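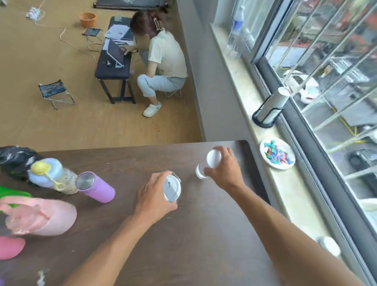

Cup and lid on the table by the big window, Rozīte open day.

I'd been meaning to visit the Rozīte mill for years, and when my neighbor Eglė Kütt told me they were opening the doors for a day in August, I signed us both up before she'd finished her sentence. It's a wool mill (spinning, dyeing, a bit of weaving) and it's been going since 1924, mostly in the same brick building by the river.

We got there at 9:30, which was too early, so we sat in the car and ate the plums Eglė had packed for lunch. By ten there was a line down to the road! They let us in by groups and ours got Algirdas Mockus, who has run the carding room for most of his working life and talks very fast. I caught maybe half of it. The carding machine is the size of a bus and it combs the fleece into this thin gray web that you can practically see through. He let the kids hold a piece, then the adults all wanted one too.

The spinning floor was my favorite. 600 spindles on the long frame, all going at once, and a smell of warm oil and sheep that I still had in my sweater two days later. You really can't hear anything in there, so Algirdas held up cards with the main points written on them. One just said MIND THE BELT.

Then dyeing, over in the newer wing. They had a batch of their Halance yarn in the vat, a deep rusty red, and the woman stirring the sample pot told us the well water changes the shade a little from spring to fall, so they test every lot. I asked if that drove the knitters crazy and she said yes, buy enough for the whole sweater. Lesson learned – I have a one-sleeved cardigan at home in two different greens.

The shop was a zoo. Skeins were $14 and seconds were half that, dumped in big bins by the door, and Eglė went in elbows first. I came out with six skeins of Nilletti, their sock yarn, and a darning mushroom I absolutely did not need. Coffee was extra and kind of weak, but the caraway rolls were great.

If you go, wear flat shoes, the stairs up to the spinning floor are steep and a bit greasy. Parking fills up fast too. They're doing the weaving shed next time, which was closed for us on account of a new floor, and Eglė already has it on her calendar.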